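About Kaltivora

Kaltivora looks after the gripper cells used in teaching at Prakadetti. Our workshop has set up, serviced and repaired them for almost 400 students to date.

Each cell is checked before a course begins. Finger pads are cleaned, screws tightened and the wrist camera aligned - work carried out by our own technicians.

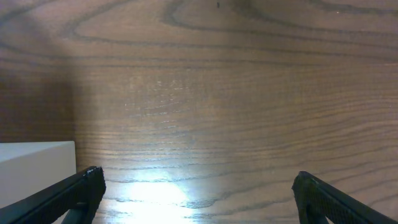

Xiuying Yu
Head of Cell Maintenance

The black fingers stand open over the wooden table, with their textured grip faces turned inwards. Worn pads are replaced in pairs, and every repair is entered in the cell's service book.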